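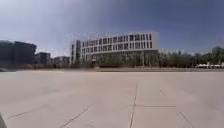 Orla Daly wrote in after the last interview to ask why perfumers never admit which of their own scents they can't stand. She has a point. I put it to Hiyori Sakai before she had taken her coat off, and she named two, then asked me not to print them.

Sakai makes perfume under the name Zilola, which is also the name of the only thing she sold for the first four years. It smells of black tea, damp cardboard and a very good pear. There are now 14 scents in the line, and she thinks that is nine too many.

"People want a reason to come back," she says. "I'd love for the reason to be that they ran out."

She trained as a chemist and spent a while at a flavor house, working on a cherry for cough drops. The cherry went through 26 versions. The one the client picked was version two, which she had made before lunch on the first day. She still speaks of it the way other people speak of an early marriage.

"It's a decent cherry," she says. "Kids hate it. It tastes like somebody described a cherry over the phone."

From there she went to work for Yoshinori Kudo, who ran a small lab in Arkville and had firm ideas about beginners. She wasn't allowed to blend anything until April of her second year. Until then she weighed, labeled, washed glassware and smelled things on paper strips, with a notebook next to her. Kudo read the notebook. If she wrote "fresh," he crossed it out.

"He'd say, fresh what? Fresh bread, fresh paint, a fresh fish? I got so scared of the word that I still can't use it at the supermarket."

I tell her that I have used it in this column more times than I'd like to count. She is kind enough to look at her tea.
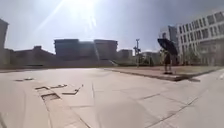
## The one that smells like pavement

Her new one is called Stamis, and it's the reason we're talking. It opens with something close to hot stone, very dry and a little salty, and for the first ten minutes I was sure there had been a mistake at the bottling stage. Then a fig leaf turns up, late and in no hurry. By evening I had a soft, woody, slightly peppery thing on my wrist and had stopped complaining to the dog.

"The opening is too long," Sakai says. "I know it's too long. I tried it shorter and it was a nice fig perfume, and there are plenty of nice fig perfumes. Go buy one of those."

Her stockist, Costel Kovačević, begged her for a friendlier first minute. His argument was that customers spray, sniff and decide, all before the strip is dry, and that nobody in a shop is going to stand there waiting for a leaf. She sent him a box of samples with a card that read "Wait." He put the card in the window. She's not sure whether that was loyalty or revenge.

She made 2,000 bottles, and she won't say how many are left. The caps are heavier than they need to be, a weakness she admits to freely — she likes the clunk.
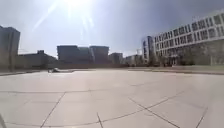

*Sun and open paving. Stamis, says its maker, is for days without much shade.*

We get onto reviews, which I had hoped to avoid. She reads all of them. The one she can recite is by Elżbieta Tokarz, who gave an earlier scent a single paragraph and compared it to a dentist's waiting room with a bowl of oranges in it.

"I was furious for a week," Sakai says. "Then I smelled it again and there was the dentist. It's the clove. You put in clove and you've got a dentist, everyone knows that, I knew that. I took it down by half and the thing got better. I never thanked her. You can put that in."

I ask what she wears when she isn't working. Nothing, mostly. Her husband wears a barbershop cologne that he has been buying since college, and she has never tried to talk him out of it. She did once take it apart in the lab, on a slow afternoon, to see what was in there.

"Lavender, coumarin, some musk. Cheap as anything," she says, and puts her coat back on. "I couldn't improve it. I tried for a month."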